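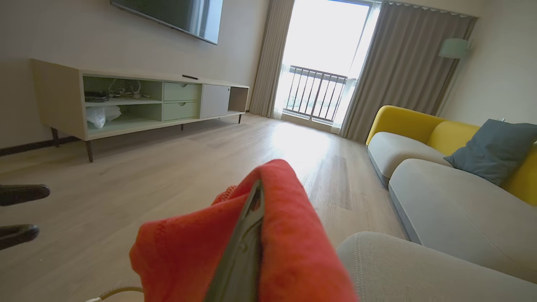
Living Room Standards in Furnished Lettings: Frequently Asked Questions

The following answers apply to all furnished flats let by Vergara Residential at Stomstead and Skarkville. They concern the main living room only. Kitchens, bathrooms and bedrooms are covered by separate pages. Residents whose agreement began before August should also read the transitional note at the foot of this page.

General

Which items in the living room belong to the landlord?

All items listed in the inventory supplied with your agreement. In most flats these include the television console, the sofa, the dining table and chairs, and any fitted blinds. Cloths, throws, cushions and rugs are not supplied and remain the property of the resident.

May I move the furniture?

Yes, within the living room. The console should be lifted by two people and never dragged. Its legs are slender and will not tolerate sideways pressure, and dragging will mark the floor. Please empty the drawers and the open compartments before lifting. Furniture may not be moved to another flat or placed in the basement stores.

May I replace the console with one of my own?

Written consent is required. Where consent is given, the resident is responsible for storing the original and for returning it to its place before the final inspection.

The television console

What may be kept in the open shelves?

The open shelves are intended for routers, set-top boxes and similar small devices. We ask that cables be gathered with a tie or placed in a sleeve, and that devices are not stacked directly on top of one another. Carrier bags and spare packaging should be kept elsewhere, as they restrict the flow of air.

How should the mint-green surfaces be cleaned?

The drawer fronts and the interior panels share the same finish. Wipe them with a soft cloth dampened with plain water and dry them at once. Cream cleaners and scouring pads leave dull patches that cannot be polished out. The cost of a replacement drawer front is 50 euros, charged to the deposit where the damage is not fair wear.

The drawers do not have handles. How are they opened?

Each drawer has a small cut-out at the top centre of its front. Place two fingers in the cut-out and draw it towards you. Adhesive knobs and hooks must not be fitted.

The sliding door has become stiff. What should I do?

Remove any dust from the track with a dry brush. If the door remains stiff, report it to the Residents' Office. Please do not apply oil or furniture polish to the track, and do not lift the door out.

May I stand a television on the console?

Yes, provided that it does not overhang at either end and that the stand sits fully on the top surface. Wall mounting is subject to a separate application.

Floors

What kind of care does the living room floor need?

The pale plank flooring should be swept or vacuumed weekly and wiped with a well-wrung mop. Standing water must be removed immediately. Steam mops are not permitted in any flat.

Does sunlight damage the floor?

Rooms with a glass door receive strong direct light for part of the day, and some change of tone over the years is expected. It is treated as fair wear. Residents are advised to shift rugs from time to time so that the floor ages evenly.

The skirting has come away from the wall. Is this my responsibility?

No. Report it through the usual channel and it will be refixed at no charge. Please do not use household glue.

Cloths, throws and other soft items

Which cloths are suitable for dusting?

Any soft, clean cloth without buttons, zips or printed transfers. Old knitwear may be used on the floor and skirting. Strongly coloured fabric, particularly red and orange, should be used dry only on the cream and mint finishes, as dye may transfer when damp.

May I leave a throw or blanket when I move out?

No. All soft items must be removed. Items left behind are held for 50 days and then passed to the Voria Textile Exchange or, where frayed or soiled, sent for fibre recycling.

Inspections

How often is the living room inspected?

Once a year, and again at the end of the agreement. Notice is given in writing. Visits take place between 9.30 am and 4 pm, and residents need not be present.

What is checked?

The inspector compares each item with the inventory, opens the drawers and the sliding door, and examines the floor by the glass door. Tidiness is not assessed, although the floor and the front of the console must be accessible.

I disagree with a charge. How do I appeal?

Write to Soledad Cabral, Head of Residents' Services, quoting your flat number and the reference on the inspection report. Appeals are reviewed by Dardo Daza, whose decision is sent in writing. Form 393 is available from the front desk at both sites.

Transitional note

Agreements signed before August refer to the console as "media unit, type V". The two terms mean the same item. The previous replacement charges continue to apply to these agreements until renewal.

Residents' Office, Stomstead: extension 3549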